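Robotics workshop opens its doors to visitors in Loslow

LOSLOW - Residents, students and small business owners got a close look at how robots are taught to handle everyday objects on Wednesday, 14 March 2018, when Rundell held an open day at its workshop on the east side of town.

The company signed in 80 visitors over the course of the day, most of them in small groups led through the building by staff. The main stop was a table where an operator worked with a pair of hand-held grippers, picking up and setting down small personal items on a white surface. 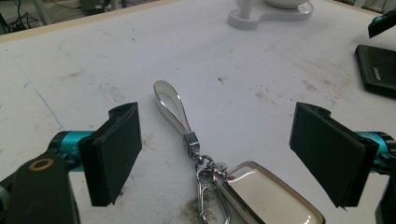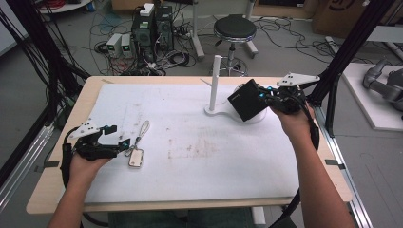

Hand-held grippers in use with a keychain at the Rundell workshop in Loslow.

Igor Stępień, who runs the handling project at Rundell, told visitors that the grippers record how a person moves while doing a simple job. The recordings are later used to train a robot arm to do the same job without a person guiding it.

"People expect to see the robot first," Stępień said. "Most of our day is spent at the table, doing the same short task over and over. The robot learns from that."

The project is called Sowa and began in October. According to the company, the team had saved 1,365 recordings by the start of this week, covering 46 different objects. Keychains, wallets and small boxes make up a large share of the list. Stępień said such items were picked after talks with a local lost-property office that wants help sorting what gets handed in.

Small metal parts are among the hardest things to deal with, he said. A ring or a hook can turn as it is lifted, and a strap can fold under itself. A person corrects for that without thinking, but the correction has to show up in the recordings before a robot can copy it.

Visitors were invited to try the grippers for themselves at the end of each tour. Wyn Kneath, a retired machinist from Loslow, was one of the first to take a turn. He spent several minutes trying to lift a keychain by its strap and place it back down in the same spot.

"It's harder than it looks," Kneath said. "You lose the feel in your fingertips, so you have to watch the whole time. I dropped it twice before I got the hang of it."

A group from the technical high school came in the early afternoon with their teacher, Radosław Bednarek. He said several students had asked about summer work, and that he hoped to set up a longer visit before the end of the school year.

"They read about this kind of thing, but they don't often get to stand next to the person doing it," Bednarek said. "They had more questions than we had time for."

Many of the questions were about jobs. Salvador Quintela, the workshop manager, said Rundell has hired 2 operators for the project so far and plans to add more if the work continues past the summer. He said no special training is needed to begin, and that new operators usually practice with one gripper before moving on to a pair.

Quintela also spoke about the limits of the work. The lost-property trial, planned with the software firm Vekent, will start with items laid out singly. Mixed bins, where objects lie on top of each other, are not part of the first stage. Vekent is to supply the program that logs each item, while Rundell handles the picking and placing.

Asked when a robot might be at work in the office, Quintela would not give a date. He said the company wants to see steady results in its own workshop first - and that a person will check every item during the trial in any case.

Town council member Mieczysław Kalinowski, who attended the morning session, said he was pleased to see the company open its doors. He asked whether recordings of personal items could raise privacy concerns. Stępień replied that all the objects used so far were bought by the company or brought in by staff, and that nothing from the lost-property office has been recorded.

Rundell said it plans to hold a second open day in the fall. Schools and clubs that want to bring a group can sign up at the workshop's front desk.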